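Clearing the spare room: what do you do with plastic chairs?

marmalade_jo
Hello all, long time reader, and I do hope this is the right board! We've been sorting out the back room since February and I've reached the stage where everything is white plastic or dark cloth and I can't think straight.

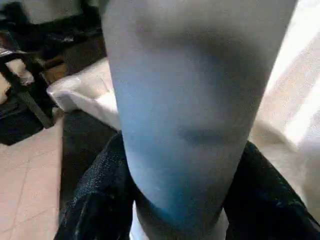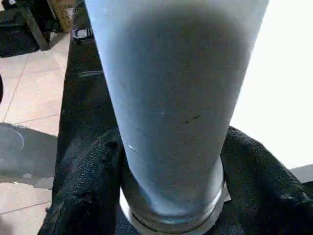
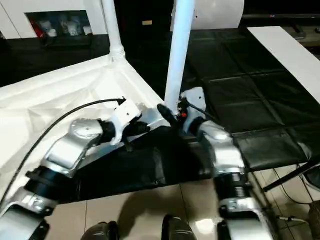
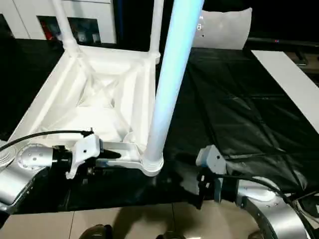 Replies

Tobiloba Okonkwo
Oh, I do feel for you, ours looked the same all winter. If it's the moulded sort in the last one, with the ribbing on the underside, turn it over and go into those square recesses with an old toothbrush and warm soapy water. I did 3 of ours like that before Easter and they came up lovely (well, nearly).

hedgerow20
Sorry, I disagree about the toothbrush, you'd be there till midnight. Hose it in the garden and have a cup of tea.

Tobiloba Okonkwo
A hose won't shift what's in the corners, though! I've tried it, twice.

pennyfold
Would you part with the white cushion? I'm always after a nice puffy one. And please find that tall glass a shelf before you start shifting furniture, I lost two of mine that way and I still miss them.

marmalade_jo
Thank you, you're all very kind. The cushion stays, I'm afraid, I'm fond of it. Toothbrush first, then, and I'll get the hose out if I lose patience.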